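Werkstatt-Tipps: Mit dem Fahrroboter vors Tor, aber bitte ordentlich

Weil ich inzwischen dauernd danach gefragt werde, schreibe ich mal zusammen, welche Regeln bei uns in der Werkstatt gelten, wenn einer von den kleinen Fahrrobotern nach draußen geht. Das meiste davon haben Nazanin Taheri und ich uns über den Winter angewöhnt, manches auch erst nach einer Schramme (der Lack am Ivari sieht entsprechend aus).

Vor der Fahrt wird gelaufen. Einmal die ganze Strecke zu Fuß, und zwar hin und zurück, vom Rückweg aus sieht man nämlich andere Sachen! Ich nehme dafür immer einen Eimer mit und sammle ein, was so herumliegt: Steinchen, Drahtreste, Plastikfetzen. Auf festgefahrenem Boden rollt so ein Gerät wunderbar, aber am Mauerfuß, wo das Unkraut anfängt, wickelt sich gern mal was um die Achse.
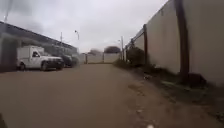
Dann der Not-Halt. Den drücken wir vor jeder Ausfahrt wirklich, mit drehenden Rädern, aufgebockt auf zwei Kanthölzern. Nur draufschauen zählt nicht. Wer die Fernbedienung hat, der hat sie in der Hand und nicht in der Jackentasche, und er telefoniert auch nicht nebenher. Bei uns hängt ein Zettel an der Tür, auf dem steht, wer gerade fährt. Klingt pingelig, hat uns aber schon manche Diskussion erspart.

Abstand: 50 Zentimeter zu Mauern und Gebüsch, zu parkenden Autos 75. Das ist unser Hausmaß, steht in keiner Norm, und ihr könnt natürlich auch mehr nehmen. Für den Anfang habe ich mir eine Dachlatte auf 75 Zentimeter abgesägt und neben das Tor gestellt, damit kriegt man schnell ein Gefühl dafür. Kommt jemand zu Fuß entgegen, wird angehalten, bis die Person vorbei ist. Ohne Ausnahme, auch wenn es der Nachbar ist, der das Ding schon hundertmal gesehen hat.

Yaneth Ospina aus der Nachbarwerkstatt schwört übrigens darauf, in Gassen immer schön in der Mitte zu fahren und nur zum Ausweichen rüberzuziehen. Mache ich mittlerweile auch so.
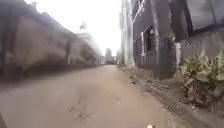
Nach der Fahrt kommt der Teil, den alle gern vergessen, ich auch. Staub erst trocken abpinseln (ein alter Backpinsel ist perfekt), danach die Sensorfenster mit einem sauberen Mikrofasertuch, ganz ohne Druck. Bitte kein Küchenpapier, das gibt feine Kratzer! In die Radlager blase ich keine Druckluft mehr, damit schiebt man den Sand bloß tiefer rein. Akku raus, abkühlen lassen, erst dann ans Ladegerät.

Und schreibt es auf. Wir haben ein stinknormales Schulheft, da kommen Uhrzeit, Strecke, Fahrer und alles Komische rein, auch »zieht leicht nach links«. Steht dasselbe 3 Mal drin, bleibt das Gerät in der Werkstatt, bis der Fehler gefunden ist. Beim Clarano war es am Ende eine lockere Madenschraube, da hilft ein Tropfen mittelfester Schraubensicherung. Die Flasche steht bei uns im Regal gleich neben dem Heft.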